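The bus to Citcombe leaves Gisbridge at six in the morning, and in April it is usually full of people carrying seed trays. They are going to the allotment fair, which opens at seven and has mostly sold out of tomatoes by nine.

Gisbridge has 294 plots on the slope behind the old rail yard. The land was split up after the yard closed, and for years you could rent a plot the same week you asked. The waiting list now has 700 names on it. The town stopped taking new ones on 7th August and has not said when it will start again.

Rents have gone up too. A full plot costs $45 a year, which still buys water, a share of the compost bays and a key to the lower gate. Half plots were brought in to shorten the list. Older members didn't care for the idea at first, and a few still don't. A half plot is too small for potatoes, they say, and a garden without potatoes is a flower bed.

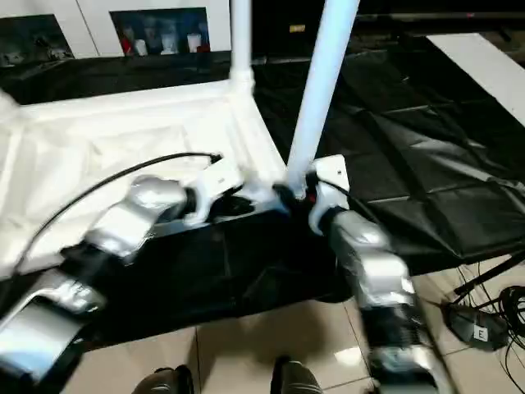 How much can a household grow on half a plot?

Enough salad, beans and herbs to last from late spring until the first frost, with some onions to store. Squash takes too much room unless it is trained up a fence, and sweet corn does badly in short rows.

Citcombe went a different way. Its fields flood most winters, so the gardeners there build raised beds and plant late. The soil is heavy and black, and leeks grow thick as a wrist in it. Safavi, the seed shop by the bridge, sells a short-season bean called Misska that does well on the wet ground. It sold 1,000 packets last year, most of them before the fair was over.

The two towns trade more than they used to. Gisbridge has early greens when Citcombe is still under water, and by fall the leeks go the other way, in sacks, on the same bus. The driver charges nothing for sacks but wants them kept off the seats.

Slugs are bad in both places. Beer traps work for a week or so, and copper tape works until it gets dirty. Most people go out after dark with a flashlight and a bucket.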